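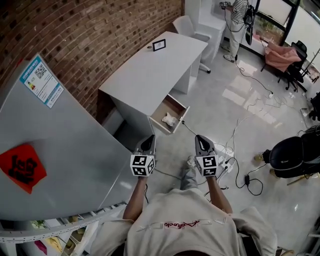

# Minutes: review of the Limuta hand-held gripper kit

**Place:** Plondis, upstairs meeting room
**Chair:** Agnese Tamošiūnaitė
**Minutes:** Azadeh Parsa
**Also present:** two colleagues from purchasing, one from software, one from the recording team
**Started:** 10.05

## 1. Minutes of the last meeting

Accepted with one correction. In item 3 the word "rental" must be "trial". We do not pay rent for the kit in the trial period, only the transport in both directions.

## 2. Where we are with the trial

Agnese reminded everybody what we have to decide. Gruvberg offers us the Limuta kit in pairs, one gripper for each hand, with the software for tracking and one day of training. The trial ends on Friday. After this date we must either send the kit back or sign the order.

The recording team has made 516 recordings until now. All were household tasks: opening and closing drawers, taking small things out, putting them back, work at the refrigerator and at shelves. The colleague from software has checked them and 51 cannot be used. Most of these were lost in the first days, when the operators did not yet know how they should hold their hands. He was asked if the number is still growing. He answered that it grows slowly, and that he will send the list by date so we can see it ourselves.

## 3. Comments from the operators

Azadeh collected the comments in writing and read them.

- The grip is comfortable for the first half hour. Later the wrists become tired, mostly when both arms are stretched forward over a desk or into a drawer.
- The pointed fingers are good for cloth and for small soft things. One operator had difficulty with flat objects such as a sheet of paper or a picture frame lying on its face.
- The light pads on the inside of the fingers collect dust. It is not written anywhere how to clean them.
- The marker cubes on top are bigger than people expect. In a narrow place, for example inside a cupboard, the cube touches the upper edge before the fingers arrive to the object.
- When an operator turns one hand too much, the other cube can be hidden behind it. The software gives a warning sound, but it comes late.

Agnese asked if a smaller cube exists. Purchasing asked Gruvberg this question already in April and the answer was that a smaller one is "planned". There was no date. It was agreed that we do not count on it.

There was some discussion about left-handed people. Two of our operators are left-handed and they had no complaint, as the two grippers can be used in either hand after a change in the settings. The change takes a few minutes and must be done before the recording is started, otherwise left and right are exchanged in the data.

## 4. Cables and floor space

This item took longer than we planned.

The recording team is not satisfied with the number of cables on the floor. Power strips, adapters and long leads lie in the same area where the operator walks, and the operator looks at their hands and not at their feet. No accident was reported. Agnese said that we should not wait for one.

Proposals:

1. Put the power strips along the wall and fix the leads with flat covers. The covers we have in the store are black and quite high, so purchasing will look for lower ones.
2. Ask Gruvberg for the price of the battery version.
3. Let the second person in the room, who holds the handheld device, be responsible for the long cable behind them during the whole recording.

Proposals 1 and 3 were accepted and start immediately. Proposal 2 was accepted as a question only, with no promise to buy.

The colleague from recording added that glossy floor tiles give strong reflections when the sun comes in through a large window. He would like to try blinds. Software does not know yet if the reflections have an effect on the tracking. They will compare morning and evening recordings before we spend money on this.

## 5. Price and the other offer

Gruvberg asks 1,215 euros for one pair, software for the first year included. For the second year the price of the software is not in the offer. Purchasing has asked two times and will ask again by telephone.

The other offer is from Eglītis. They do not sell a kit. They come with their own people and equipment and deliver finished recordings, and we pay by the hour. Agnese finds this useful if we have a short project with much work, but for daily use it becomes expensive, and we would also not learn how to do it ourselves. The colleague from software has a different opinion. He would prefer that Eglītis makes one small set, on the same tasks, so that he can compare the quality.

It was agreed to ask Eglītis for the price of one day. If the answer does not arrive before the trial ends, we decide without it.

## 6. Decision

The meeting recommends to order 4 pairs from Gruvberg, under these conditions:

- the price of the second year is given in writing;
- spare pads for the fingers are included, with instructions for cleaning;
- broken marker cubes are replaced without cost in the first year.

Five persons in favour, one (software) abstained. Agnese will write to Gruvberg.

## 7. Actions

| What | Who |
|---|---|
| Letter to Gruvberg with the conditions | Agnese |
| List of unusable recordings by date | Software |
| Lower cable covers, battery version price | Purchasing |
| Price of one day from Eglītis | Purchasing |
| One-page instruction for holding the grippers | Azadeh |
| Compare morning and evening recordings | Software |

## 8. Other matters

The boxes in which the kit arrived must be kept until the order is signed. One of them was used for paper waste and is now back in the store.

Closed at 11.20. The next meeting will be announced by e-mail when Gruvberg has answered.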